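The Inventory at Clutcombe

Gleice Andrade arrived at the house in Clutcombe at ten past eight on Monday, signed the sheet inside the porch and began with the ground floor. The instruction from Habte was to list contents room by room, in the order of entry, and to give no values. Values would be added later by someone else at a desk in Skemley.

She used the standard form. Column one was the item number, column two the item, column three the material, column four the condition. Condition was recorded as good, fair or poor. A fourth word, "incomplete", was permitted for sets.

The hall took her to item 31. The front room took her to item 96, mainly on account of the books, which were listed by shelf length. She stopped to drink tea from her flask and wrote the time of the break in the margin.

Thérèse Pelletier let herself in at the back while Gleice was measuring the bureau. She was the niece. She had a key on a loop of string and a carrier bag, and she asked whether she was allowed to be there.

"You can be in any room I've finished," Gleice said. "Or any room I haven't started. It's only the one I'm in."

"Which one are you in?"

"This one. Then the dining room, then the kitchen, then the utility room."

Thérèse went through to the utility room. There was the sound of a cupboard, then of water running for a short time, then of the cupboard again. Gleice finished the bureau. Six drawers, oak, fair, one handle missing.

The dining room had been cleared once already by the family, and it took eleven minutes. The kitchen was slower. Pans were listed singly and cutlery by type. The Hillarico mixer had its own line, with the serial number copied from the base and the lead noted as replaced. The last item in the kitchen was number 201, a bread knife, good.

She carried the clipboard to the utility room and stood in the doorway. Thérèse was no longer in it. The back door was on the latch. On the table were a tray and a towel.
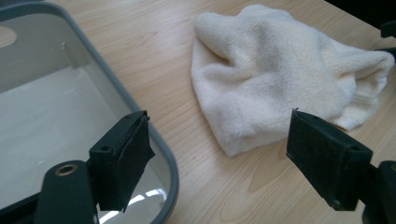 Item 202, with towel. Utility room, Clutcombe.

Gleice wrote: 202, tray, shallow, plastic, grey, rounded rim. She looked it over for cracks and found none. In the condition column she wrote "good". In the remarks she put "empty".

The towel was a difficulty. Linen was entered by the pile, folded, and a single towel left in a heap on a table was not a pile. It was white, or a little off white, and thick, with a woven band showing at one end. The form had no line for it. Under the rules it belonged with the contents of the airing cupboard, upstairs, which she would not reach until the afternoon. If she moved it, the room would no longer be as found. If she left it, the entry would be out of order.

She went out to the yard. Thérèse was sitting on the step with the carrier bag beside her.

"Is the towel yours or the house's?" Gleice asked.

"The house's. It was his. He washed in that tray when he couldn't manage the stairs any more. Roughly a year of that. I used to fill it for him and put the towel ready."

"And this morning?"

"I rinsed it out. I don't know why. Then I thought I ought to put it back where it went."

Gleice wrote down "house". She asked whether Thérèse wanted either item held back from the sale. There was a separate form for that, with a limit of two items for each member of the family, and it needed only a signature and the item numbers.

"What would they fetch?"

"I don't do values."

"But if you did."

"With the other plastics, as one lot, 80 pence."

Thérèse asked to see the form. She read both sides of it, including the part about collection hours. She signed at the bottom and handed it back, and Gleice filled in the number of the tray.

"You've left the second line blank," Thérèse said.

"The towel hasn't got a number yet. It comes under linen."

"When do you do linen?"

"After two."

Thérèse looked at her watch and moved the carrier bag to the other side of the step. She said she could wait until then. Gleice went back indoors, closed the utility room door without touching anything on the table, and started on the stairs. Item 203, carpet runner, wool, poor. Item 204, rods, brass, incomplete.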